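Trolta · Consejos de taller y de casa

Buenas prácticas para trabajar con un brazo robótico ligero sobre una mesa doméstica

Ámbito

Estas indicaciones se aplican a brazos de sobremesa de baja carga, con pinza y cámara en la muñeca, utilizados en casa, en el garaje, en el patio o en un taller pequeño. Se refieren a tareas de recogida y colocación de objetos blandos o ligeros: juguetes, ropa doblada, envases vacíos, utensilios sin filo. No se aplican a brazos industriales ni a herramientas de corte, soldadura o calor montadas en la muñeca, que requieren un cerramiento y una evaluación propia.

El manual del fabricante prevalece en todo lo que contradiga esta página. Las normas de referencia para robots industriales, en particular la ISO 10218 y la especificación ISO/TS 15066 sobre trabajo colaborativo, no están redactadas para el uso doméstico, pero sus criterios de separación, velocidad y parada sirven de guía.

Antes de conectar

Compruebe el apriete de los tornillos de la base y de la muñeca. En los brazos con base de mordaza, apriete la mordaza contra el tablero y no contra el mantel. Un mantel entre la mordaza y la mesa reduce el rozamiento y permite que la base gire con las aceleraciones. Si no puede retirarse, recórtelo o dóblelo en la zona de apoyo.

Mida el alcance con el brazo extendido y sin corriente. Sume al radio obtenido la longitud de la pinza y del objeto más largo que vaya a manipular. El círculo resultante es la zona de trabajo. Todo lo que quede dentro puede recibir un golpe, incluidos los respaldos de las sillas.

Marque el límite con cinta de pintor sobre el tablero. Cuando el círculo sobresalga del borde, prolongue la marca en el suelo. La cinta azul se distingue bien sobre hormigón claro; sobre césped no sirve ninguna y conviene usar una cuerda tensada entre estacas.

Mesa y superficie

La mesa debe apoyar en todas sus patas. Sobre losas, calce la pata corta con una cuña de goma y vuelva a comprobar el nivel con el brazo en sus posiciones extremas. Las mesas plegables necesitan el pestillo echado y, si el fabricante lo permite, un lastre en la bandeja inferior.

Los manteles deben quedar tensos y sujetos con pinzas por el borde. Una arruga modifica la altura de agarre y puede entrar en los dedos de la pinza junto con el objeto. Los estampados tenues de rayas no suelen perjudicar la localización de las piezas; los brillos del hule, sí.

No deje vasos, teléfonos ni cuchillos en la mesa durante el movimiento automático. La regla de nuestro taller de Mosquera es sencilla: lo que no figura en la tarea no está en el tablero.

Objetos blandos

Los peluches y las muñecas son buen material de prueba, ya que toleran una presión excesiva sin romperse ni proyectar fragmentos. Presentan, sin embargo, tres dificultades:

Extremidades colgantes. Agarre por el tronco. Un agarre por la pata deja oscilar el resto de la pieza y amplía la zona de trabajo.

Pelo largo o rizado. Puede enrollarse en las articulaciones de los dedos. Recójalo con una goma o programe la aproximación desde el lado contrario.

Superficies blancas. Con luz exterior intensa saturan la cámara y el contorno se pierde. Fije la exposición de forma manual y repita el ajuste si cambia la nubosidad.

Retire ojos sueltos, botones y lazos antes de empezar. Un botón atrapado entre los dedos impide el cierre completo y falsea la lectura de apertura.

Cables y alimentación

En exteriores, la toma debe estar protegida por un interruptor diferencial de 30 mA y el alargador debe ser apto para intemperie. Desenrolle el alargador por completo. Coloque la fuente de alimentación elevada del suelo y nunca sobre la hierba.

Lleve los cables por el lado opuesto al de paso de las personas. Deje en la muñeca un bucle suficiente para el giro máximo y sujételo con velcro; las bridas de plástico muerden la funda. Los cables que cuelguen de un soporte vertical deben fijarse en 2 puntos como mínimo.

Suspenda el trabajo con lluvia, con rocío sobre la mesa o con viento capaz de mover el mantel. En octubre, a primera hora de la mañana, la condensación en la óptica es frecuente: espere a que el equipo se temple antes de alimentarlo.

Personas

Debe haber un único responsable de la parada de emergencia, con el pulsador al alcance de la mano. Los demás permanecen fuera de la marca. Si alguien necesita entrar, el responsable detiene el brazo y lo confirma en voz alta.

Use calzado cerrado. Una pinza puede soltar su carga al perder tensión, y un brazo sin frenos cae por su propio peso. Recoja el pelo largo y quítese pulseras, cordones y bufandas.

Mantenga a niños y animales alejados de la mesa. Si se trabaja con juguetes, esta precaución se refuerza: un niño irá a por el suyo.

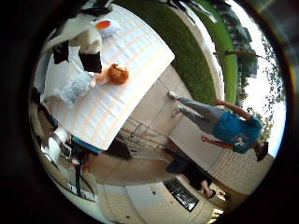
Objetos blandos sobre mantel de rayas claras, en un patio de losas. Vista desde la muñeca.

Velocidad y primeras pruebas

Ejecute cada programa nuevo a la velocidad mínima y sin objeto. Repítalo con objeto a la misma velocidad. Solo entonces auméntela, por escalones, y vuelva al escalón anterior ante cualquier vibración de la mesa.

Tras 3 agarres fallidos seguidos, detenga el ciclo y revise la calibración de la cámara. Insistir con la pinza descentrada desplaza los objetos hacia el borde y acaba por tirarlos.

Orientación de la cámara

La cámara de muñeca gira con la pinza, de modo que el horizonte puede aparecer inclinado o invertido. No corrija la imagen girando el soporte a mano. Anote el ángulo de montaje y aplique el giro en el programa. Con lentes muy angulares, las rectas próximas al borde se curvan; tome las medidas en el centro del campo o aplique antes la corrección de distorsión.

Si en el campo de visión entran vecinos o la vía pública, oriente la mesa de otro modo o no guarde las grabaciones.

Registro y mantenimiento

Lleve un cuaderno con las horas de uso, las paradas y sus causas. En el banco de Sikcombe se registraron 1,012 ciclos con la misma pareja de almohadillas antes de que el desgaste afectara al agarre; con tejidos ásperos conviene revisarlas mucho antes.

Al terminar, lleve el brazo a la posición de reposo, corte la alimentación y retire la pelusa de los dedos con un pincel seco. No emplee aire comprimido, que la empuja hacia los engranajes. Limpie la lente con un paño de microfibra y cubra el conjunto con una funda transpirable.

Véase también: Sujeción de mordazas en tableros finos · Plantilla de cuaderno Fovadstead para equipos de sobremesa · Alargadores de exterior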